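Home | About | Archive | Contact

Who gets my vote in Wadon

11th September

So the primary for our council seat is almost here and I've finally made up my mind, after changing it 2 times in a week (my sister is sick of me). I'm going with Lanying Yu.

I like Volkan Bilgin, I really do! He came to our door back in May and stayed for a good long chat about the bus route, and he remembered my name at the Cledier Street meeting. But every time I ask how he'd pay for the new depot I get a story about his grandfather. Lovely story – still no number.

Yu is stiffer on stage, and her speech at the Cilten hall dragged. Then somebody asked about the parking permits and she had the whole thing in her head, all 612 of them, who pays and who doesn't. That did it for me. She also said she'd vote against her own party on the library hours, and half the front row folded their arms.
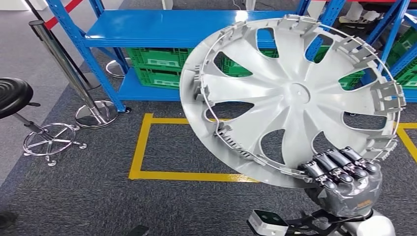 Back side of a hubcap, ten spokes.

Last time this seat was decided by 300 votes, so please go, even if you're voting for Volkan. Doors close early at the school, and the line gets long after work. I'll be there in the morning with my coffee.

2 comments | Share this post

Get new posts by email. Subscribe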